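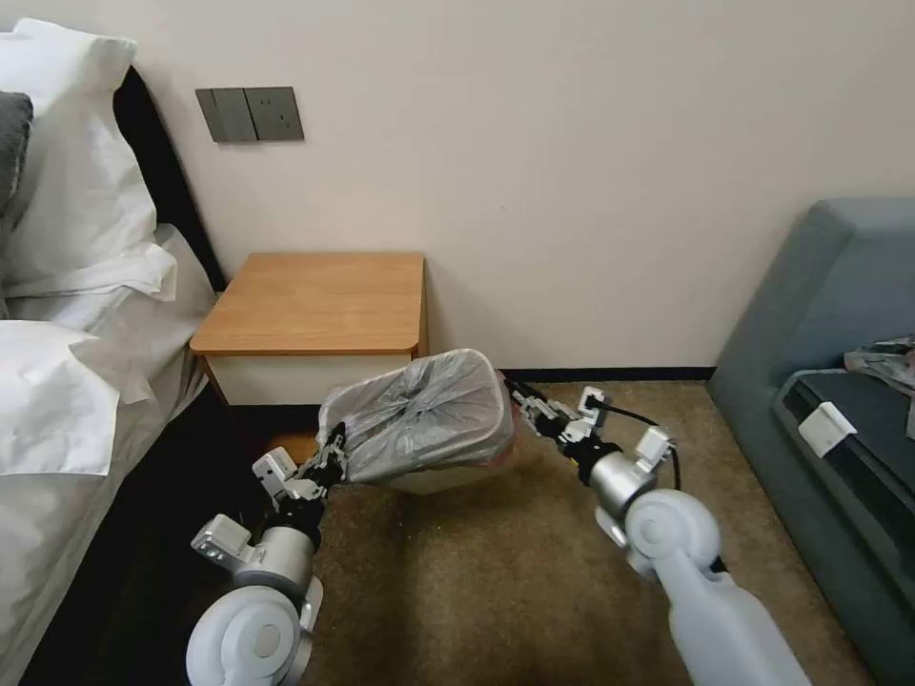 Ignacio Ostrowski buys NFC stickers the way other people buy batteries. There is a roll of them in his kitchen drawer, another in his coat, and a third in the car, and if you show the faintest interest he will peel one off and hand it to you before you've sat down. The stickers cost next to nothing, they never need charging, and a phone held close will read one in a blink. What he loves most is deciding where they should go. Walk into any bedroom with him and he starts pointing: the top of a wooden nightstand could set an alarm, and a white trash can with a plastic liner bunched over its rim could bring up the week's pickup schedule. "It's a button," he says, "and you can put it on anything!"

He got hooked through a transit card. The card stopped working, he wondered why, and a weekend of reading later he had dissolved it in a jar of acetone to get a look at the antenna, a beautiful little coil of wire with a chip no bigger than a grain of pepper. The jar is still on his shelf. His first real project was a tag under the hall table that turned off every lamp in the apartment, and he remembers tapping it over and over like a kid with a doorbell.

These days he runs the tag bench at Issa, the open workshop in Londdale, where his June class had 22 people in it and a waiting list. The evening starts with blank tags and a free writing app, and within five minutes most of the room has a sticker that opens a web page. Then the fun begins – somebody wants a guest Wi-Fi tag, somebody else wants a spice rack that knows its recipes, and a retired piano teacher is putting one on every piece of sheet music she owns, linked to her favorite recording.

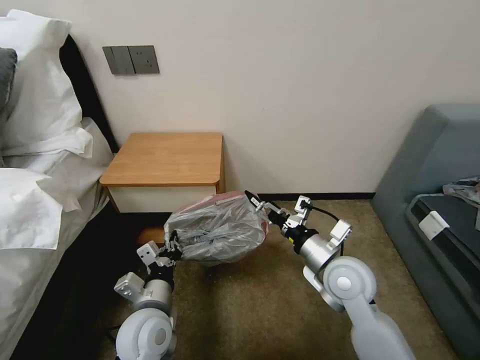

A tied plastic bag above the bedroom carpet.

Metal is where beginners come unstuck. Put an ordinary sticker on a toolbox or a refrigerator and it goes dead, as the metal behind it spoils the field the phone is sending out. Ostrowski swears by the ferrite-backed kind, a bit thicker and a bit pricier, and he gets his from a small supplier called Plaltance. He also tells everyone to find the antenna on their own phone first. On some it's at the top edge, on others it's in the middle of the back, and a good many "broken" tags start working when you slide the phone over an inch.

His own next project is a board game with a tag in every one of its 17 pieces. The prototype lives in a shoebox. Two of the knights still answer to the same name, and he'd like that fixed before the next class.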